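휴대폰 카드 지갑 케이스

휴대폰 카드 지갑 케이스는 스마트폰 뒷면이나 덮개 안쪽에 카드를 넣을 수 있게 만든 보호 케이스를 말한다. 줄여서 카드 케이스, 지갑 케이스라고도 부르는데 저는 그냥 '지갑폰'이라고 불러요. 이 문서는 제가 몇 년 동안 이것저것 써 보면서 정리한 글이라 백과사전치고는 말투가 좀 편합니다. 틀린 내용이 보이면 편하게 고쳐 주세요!

1. 개요

기본 구조는 간단하다. 휴대폰을 감싸는 틀이 있고, 거기에 카드가 들어가는 칸이 붙는다. 칸이 한 개짜리도 있고 다섯 개짜리도 있는데, 많이 들어간다고 꼭 좋은 건 아니더라고요. 저는 교통카드 한 장, 신용카드 한 장, 신분증 이렇게 넣고 다니는데 그 정도면 주머니에 넣어도 크게 불편하지 않았어요. 네 장째부터는 뒷면이 불룩해져서 책상에 내려놓으면 덜컥덜컥 흔들립니다.

2. 종류

2.1. 다이어리형

책처럼 여닫는 방식. 덮개 안쪽에 카드 칸이 있고 화면까지 가려 준다. 제가 제일 오래 쓴 게 Catwood의 다이어리형인데, 덮개가 자석으로 착 붙는 느낌이 좋아서 괜히 열었다 닫았다 하게 돼요(회의 시간에는 참으시길). 전화를 받을 때 덮개를 뒤로 젖혀야 하는 건 끝까지 적응이 안 됐습니다. 사진 찍을 때도 덮개가 덜렁거려서 손가락으로 꼭 잡고 찍어야 하고요.

2.2. 슬롯형

뒷면에 카드가 쏙 들어가는 홈이 있는 방식. 두께가 얇고 한 손으로 쓰기 편하다. Ziteo 제품이 이쪽인데, 처음 일주일은 카드가 너무 빡빡해서 손톱으로 긁어내듯 빼야 했어요. 그러다 조금씩 길이 들더니 지금은 엄지로 밀면 나옵니다. 반대로 너무 헐거워지는 제품도 있으니까 한 장만 넣어 놓고 거꾸로 들어서 흔들어 보는 게 제일 확실한 확인법이에요.

2.3. 슬라이드형

뒷면에 미닫이문 같은 뚜껑이 있어서 밀면 카드가 나오는 방식이다. 겉에서 카드가 안 보이니까 깔끔하긴 한데, 뚜껑 레일에 먼지가 잘 낀다. 저는 면봉으로 한 달에 한 번쯤 닦아 줬어요.

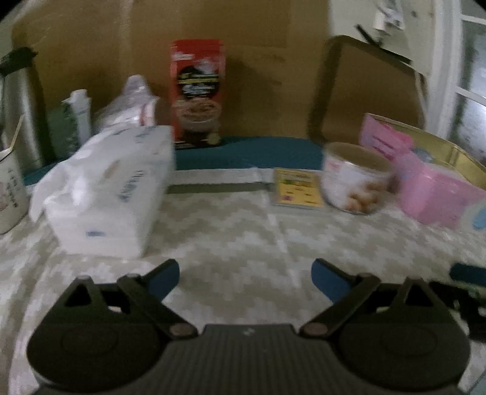
2.4. 부착형

이미 쓰고 있는 케이스 뒤에 주머니를 붙이는 방식. 접착식과 자석식으로 나뉜다. 접착식은 값이 싸고, 자석식은 뗐다 붙였다 할 수 있어서 편하지만 청바지 주머니에서 꺼낼 때 주머니만 안에 남는 일이 종종 있다. 저도 편의점 계산대 앞에서 그랬는데 뒤에 줄이 길어서 진땀을 뺐습니다. Tawfik 자석 주머니로 바꾸고 나서는 덜한 편이에요.

3. 소재

인조 가죽, 천연 가죽, 실리콘, 폴리카보네이트가 흔하다. 천연 가죽은 쓸수록 색이 진해지는 맛이 있지만 비 오는 날엔 신경이 쓰여요. 실리콘은 떨어뜨려도 마음이 편한데 주머니 속 보풀을 다 끌고 나옵니다! 인조 가죽은 모서리부터 벗겨지는 경우가 많고, 제 것도 접히는 부분이 제일 먼저 갈라졌어요.

4. 자석과 무선 충전

카드 뒷면에 검은 띠가 있는 마그네틱 카드는 자석 가까이에 오래 두면 읽히지 않을 수 있다. 호텔 객실 카드가 특히 약한 편이라, 여행 갈 때는 따로 챙기는 쪽을 추천해요. IC칩 쪽은 보통 자석 영향을 덜 받는다. 무선 충전은 카드를 빼고 하는 게 안전하다. 카드가 끼어 있으면 충전이 느려지거나 아예 안 되기도 하고, 뜨끈해질 수도 있거든요.

교통카드를 두 장 넣으면 단말기에서 "카드를 한 장만 대 주세요"라는 안내가 나오기도 한다. 칸 사이에 차폐판이 든 케이스라면 한쪽 카드만 읽히게 쓸 수 있는데, 앞뒤를 헷갈리면 소용이 없어서 저는 교통카드 쪽에 작은 스티커를 붙여 놨어요.

5. 사용기와 평가

액세서리 블로그를 운영하는 Othmane El Idrissi는 Zenent 슬롯형 케이스에 카드를 넣었다 빼는 걸 200번 넘게 해 보고 후기를 올렸는데, 입구 쪽이 살짝 벌어졌지만 카드가 빠지지는 않았다고 적었다. 같은 블로그에 글을 쓰는 Nesma El Sherbiny는 다이어리형 쪽을 더 높게 쳤고 점수는 100점 만점에 69점을 줬다. 점수가 짜다 싶었는데 읽어 보니 버튼 부분이 뻑뻑한 게 컸던 모양이에요. 제 생각도 비슷합니다. 볼륨 버튼이 안 눌리는 케이스는 진짜 답답하거든요.

6. 분실 문제

휴대폰과 카드를 한꺼번에 잃어버릴 수 있다는 게 제일 큰 단점으로 꼽힌다. 저는 비상용 카드 한 장을 가방 안주머니에 따로 넣어 두고, 카드사 분실 신고 번호도 종이에 적어 뒀어요. 번호를 휴대폰에만 저장해 두면 정작 필요할 때 볼 수가 없으니까요.

7. 관련 문서

휴대폰 케이스
강화유리 필름
휴대폰 링 홀더
교통카드

마지막 수정: 2021년 2월 13일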